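GRABNER, 5 August 2026 – Skuvum today released Garna 2, a kit for teaching a robot arm a chore by doing the chore in front of it, or through it, as many times as patience allows.

The operator either takes the arm by the wrist and walks it through the motion, or steers it from a second, smaller arm across the room. Garna 2 records both kinds of session in one format. The previous version recorded them in two, a decision the company now describes as "educational."

In trials that ended in May, 17 operators logged 3401 demonstrations. The longest single session, devoted to folding one dish towel, ran 39 minutes.

"We used to say anyone could teach a robot in an afternoon," said Percy Quintero, head of product at Skuvum. "We have stopped naming the afternoon."

The wrist camera view is saved along with every joint position and can be replayed in Olon, the company's review software.
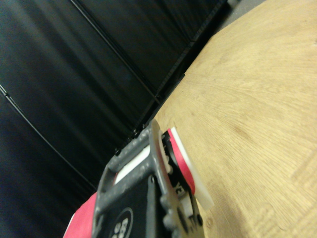
Does the operator need to know how to program?

Anyone who can move the arm and press the record button can give a demonstration. Training a model on the results still takes an engineer.

Garna 2 ships to existing customers first. Press contact: Skuvum Media Office, Grabner.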